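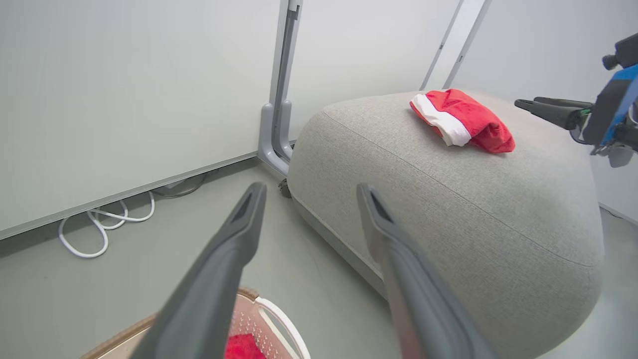 Have you ever wondered why a big drum goes BOOM and a little one goes tap? It's all about the skin stretched across the top!

When you hit a drum, the skin wobbles up and down super fast. Those wobbles shake the air, and the shaking air reaches your ears as sound. A big, loose skin wobbles slowly, so the note is low. A small, tight skin wobbles quickly, so the note is high. Wow!

## Try it!

The Drilthorpe Drum Club has 34 drums, but you only need 4 bowls of different sizes. Turn them upside down and tap each one with a spoon. Which bowl makes the lowest note?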